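Robots and Everyday Work - Handout 7
Can a machine tidy a bedroom yet?
Course notes prepared by Daranee Sombatkul. Lab sections: Nattawut Phetsri.

7.1 Scope

Handout 6 covered bin picking on the shop floor, where the part is known, the bin is known and the light is fixed. A household chore drops all three conditions. This handout takes one ordinary chore, tidying a bedroom, and asks which parts of it a machine can do today without a person standing by. The Falten scheduling material is moved to Handout 9.

"Do" is used in the strict sense from Handout 2: the job is finished, nothing is damaged, and the robot knows that it is finished. The third condition is the one most published demos skip.

7.2 The task room

All exercises use the Plornby bedroom, a simulated room that loads with the standard course install. Read through the task list in 7.3 with the room open.

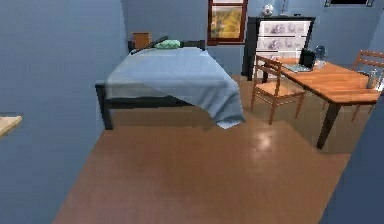

Figure 7.1. Plornby bedroom, raised view: bed, desk and open floor between.

The task specification is short. Straighten the blanket. Leave the pillow at the head of the bed and take the long dark object off the mattress. Push the near chair in. Close the laptop. Carry the glass to the kitchen, which for our purposes means the drop zone outside the room.

A person reads that list once and starts. A planner needs each line turned into a goal state that can be tested, and the lines differ a great deal in how well they survive this.

7.3 Chores ranked by difficulty

Chair. A rigid object on a flat floor. The slatted back offers plenty of places to grasp. The main risk is contact with the desk legs. Treat as solved, given a mobile base with enough clearance.

Laptop. One hinge, one degree of freedom. The closing motion is easy; the force limit is the hard part. Runs that track position alone tend to press on after the lid has met the base.

Long object on the bed. Easy to see and awkward to lift. A grasp far from the center of mass lets the free end swing. Plan the whole swept volume, headboard included.

Glass. Depth sensors do poorly on clear material, and a missed detection looks the same as an empty patch of desk. Work with coated or marked glasses reports good numbers, but your kitchen does not mark its glasses.

Blanket. Unsolved in the strict sense. Cloth has no fixed shape, so there is no single pose to estimate. A policy can pull a corner toward a target and usually improve things. Deciding that the result is good enough is a separate problem - see the scoring rule in 7.5.

7.4 Viewpoint

The same room gives a different problem from a lower, closer camera. Yến Hoàng's section found that a policy trained only on the raised view lost track of the bed edge when the camera was moved. Compare the two views before you choose a camera position for Exercise 7B.

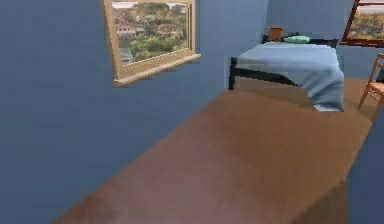 Page last changed: February, 16:74 build (rev. 1674)

From this side the tabletop takes up much of the view, and the bed sits beyond its far end. The blanket's lower edge and the black rail at the foot can be separated by contrast alone. The floor and the tabletop are both brown wood, and a segmenter that leans on color may merge them. Use the depth channel to split the two surfaces.

7.5 Exercises

7A. Write a testable goal state for each line of the task specification. For the blanket, give a measure and a threshold, and defend the threshold in one paragraph.

7B. Run the Vindance baseline on the chair task for 200 trials from each viewpoint. Report success, contact events and time to finish. A trial stops at 500 steps.

7C. Repeat the glass task for 80 trials with the depth channel off. Sort the failures into missed detection, bad grasp and drop.

Scoring for the blanket: a run counts only if the robot itself declares the task finished and the measure from 7A agrees. A straight blanket with no declaration scores zero.

Submit logs with the write-up. Questions about the install go to Ekrem Yazıcı; questions about grading go to Nattawut Phetsri.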